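4. Recording a folding session

This section covers recording with the Grikix hand-held grippers once both are assembled and paired (section 3). The shirt-folding task is used throughout. Pantelis Psarras wrote the first version of these steps for the shared workshop, and the settings match the ones on the workshop laptop.

4.1 Prepare the table

1. Use a table you can walk all the way around. A round one works well.
2. Lay the shirt flat. A sleeve may hang past the edge.
3. Leave a few small objects standing at the far side. Keep them out of reach of the sleeves.
4. Put on the harness and close the buckle before you pick up the grippers.
5. Route the cables so that they hang clear of your knees.

CAUTION: Loose cords on the floor are a trip hazard. Look down before you step sideways.

4.2 Set the starting pose

1. Hold one gripper in each hand with the jaws toward the table.
2. Turn both marker cubes so that their patterns face up and outward. Do not cover a pattern with your fingers or sleeve.
3. Start Clarnex and select Two Hands.
4. Hold still until both tracking lights in the Clarnex window turn green.
5. Press Record, then lower the jaws to the fabric.

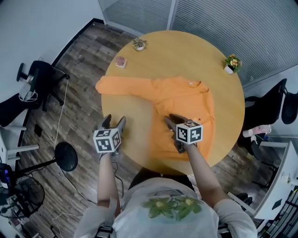 Figure 4-1. Both grippers over the shirt, marker cubes fitted. The right jaws are pressing into the fabric.

NOTE: If one light stays yellow, tilt that gripper slightly and wait. If it turns red, stop and repeat the calibration in section 3.

4.3 Pick up and fold

1. Open the jaws fully before each grasp.
2. Close on a small pinch of cloth. A thick bunch can push the fingers out of line.
3. Lift with both hands at the same speed.
4. Bring the fabric across, lower it and open the jaws.
5. Return to the starting pose for 2 seconds. Mitier uses this pause to split the recording into episodes.
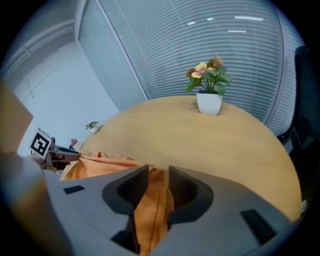 Figure 4-2. Gripper view with cloth between the fingers. The second gripper and its marker are at left.

CAUTION: Keep your free fingers away from the jaws while they close.

4.4 Save and check

1. Press Stop. Wait for the file count to change before you unplug anything.
2. Play back the gripper view at half speed. The fingertips must be visible during every grasp.
3. Delete any episode longer than 35 seconds.
4. After 20 episodes, recharge both grippers and wipe the marker faces with a dry cloth.

NOTE: Mitier stops importing at 2000 files per folder. Start a new folder before you reach that limit.

For the Gál finger inserts, see section 5.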